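Nernell publishes simulated results for table-clearing software

DROSCOMBE, March – Nernell today released test results for Mirkard, its control software for household robot arms. The release covers one chore, moving bowls on a tabletop, across 2000 simulated trials. Mirkard completed 1388 of them.

Flat-based bowls with plain walls gave the fewest failures. Ridged bowls with an uneven oval rim gave the most, usually at the first grip. All trials were run in simulation, and the company makes no claim yet for real kitchens.
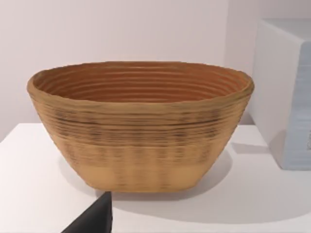
What remains to be done

"A machine can do part of this job today," said Yara Sabbagh, head of testing at Nernell. "It can't clear a table on its own, and we are not selling it as if it could."

Tests on physical arms start next – first with bowls, then with cups and plates. Stacking and washing are outside the current program.

The full trial log is available on request from Trevor Gauthier, Nernell press office, Monday through Friday.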